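Interlocking directors at Clikari — anyone else bothered?

Small Cap Holders Forum > Governance and Proxy Voting

ledgerlouse
Posted 2023-11-15

Clikari put out the new board bios and I made the mistake of reading them over lunch. The chair of the audit committee is also on the compensation committee, is also vice-chair of risk, and is also a director at Corosik, which sells Clikari its claims software. The bio calls this "deep sector familiarity." I hold 2,000 shares, so my voice will shake the building, but I'm planning to vote against her in March. Talk me out of it.

pinstripe_otter
The Corosik seat is disclosed in the proxy, related party section, two paragraphs. She recuses herself from the contract vote. It's an insurer with seven directors, everybody is going to sit on everything.

ledgerlouse
She leaves the room, the other six approve it, she comes back in and asks how it went. I feel protected.

Quorumbusy
Seven directors and how many committees? I got to five before the bio turned into a list of golf-adjacent charities.

pinstripe_otter
Five is normal for a regulated insurer. You want fewer, go buy a laundromat.

tepidproxy
I'm with the original poster on the audit chair but not on the rest. Sitting on compensation and risk together makes sense to me, you want whoever sets the bonuses to know what could blow up. Audit chair with a vendor tie is different. When I held Cliltora they had the same setup and it took 19 months to get the man to pick one. He picked the vendor.

Quorumbusy
Cliltora also had a "lead independent director" who used to be the CEO. Great company for collectors.

pinstripe_otter
Cliltora was a mess for other reasons. You can't hang that on Clikari. Has anyone here read the independence test in the charter, or are we voting on vibes?

ledgerlouse
Read it. It says a director is independent if the board says so. Very rigorous stuff.

pinstripe_otter
That is the summary. The test is in the annex, and there's a revenue threshold. Corosik's contract comes in under it.

ledgerlouse
Okay, found the annex. It's under, I'll give you that. I still don't love it — "under the threshold" is also how I describe my cholesterol.

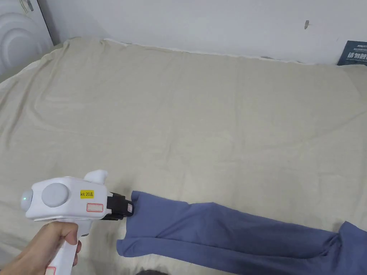

Re: Interlocking directors at Clikari — the Mendoza seat

tepidproxy
Separate gripe while we're here. The Mendoza office has had a seat on this board since the merger and the bio for it is 2 lines long. Name, start date, done. The audit chair gets a full page and we're all mad at her for telling us things.

Quorumbusy
Fair. I'd vote against the short one first.

pinstripe_otter
Finally, something I can sign. Write to the corporate secretary and ask for the full bio before the proxy goes out. They answered me last year, it took over a month.

ledgerlouse
Will write tonight. Still voting against the audit chair.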